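# Can a Robot Do Your Chores Yet?

The short answer is some of them, slowly, with a person close by.

Hélène Leclerc has spent most of the past year finding out which ones. She runs the home testing program at Curnirico, a small lab in Pavdale that keeps a list of 70 ordinary household jobs and scores machines on each. The list was written by asking people what they did at home the day before, and it includes a lot of work that never shows up in promotional videos: changing a pillowcase, matching lids to containers, getting a crumb off the bed.

The crumb is harder than it sounds. A person picks up a dustpan in one hand and a brush in the other, and the two hands sort things out between them. The pan has to stay down, the brush has to move toward it, and the surface has to cooperate.
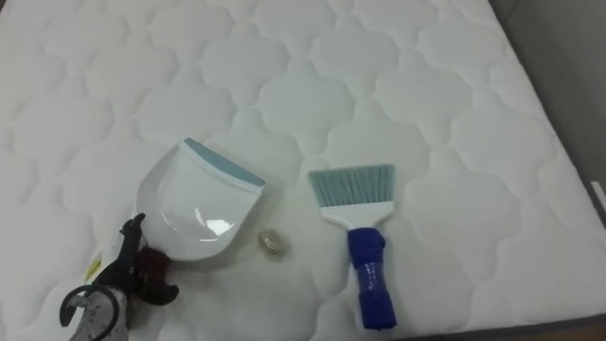 ## Soft surfaces, small trash

On a hard floor, a sweeping robot has an easy time of it. The floor doesn't give, and debris slides. A quilted mattress has grooves that can hold a small piece of litter, and it sinks when the pan is pressed down. Press too lightly and the trash goes under the lip.

"We had a scoring sheet that said 'sweep,'" Leclerc says. "After the first month we split it into 9 lines."

Those lines cover things like finding the handle, closing on it firmly, setting the pan at a low angle and bringing the brush in from the correct side. A failure on any line fails the job. Handles matter more than most people expect, and a thin plastic one can turn in the fingers halfway through a stroke. Padding or tape gives the hand more to hold.

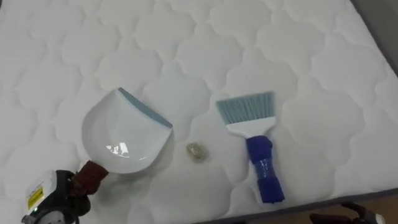
Macario Cuautle, an engineer at the robotics firm Bodnár, thinks the two-handed part is where progress will be slowest. One arm doing one thing is fairly well understood. Two arms working on the same small object can get in each other's way, and a delay in either one spoils the stroke.

Cloth brings its own trouble. A shirt has no fixed shape, so the machine has to work out what it is holding each time it lifts it. In April, Curnirico finished a round of 707 laundry attempts, from picking up single socks to folding towels. Towels went best. Anything with sleeves went badly, and the slowest fold took over 20 minutes.
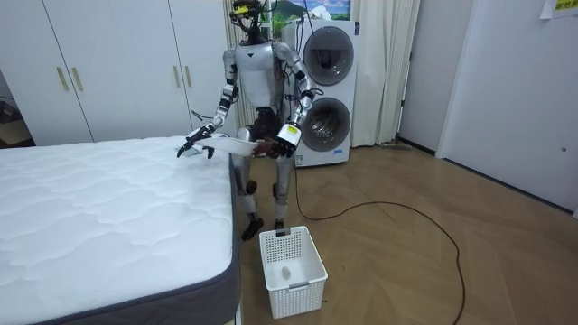
## What it would cost you

Bulwood, a rental company that leases equipment to hotels, has looked at machines like these for its laundry rooms and decided to wait. Its managers wanted a robot that could work through a night shift without someone watching. None of those they tried met that.

Cuautle expects hotels and care homes to come before private houses, with sorting and carrying as the first jobs. Leclerc is less sure about the order. Her next round of tests adds fitted sheets, and she hasn't set a date for it.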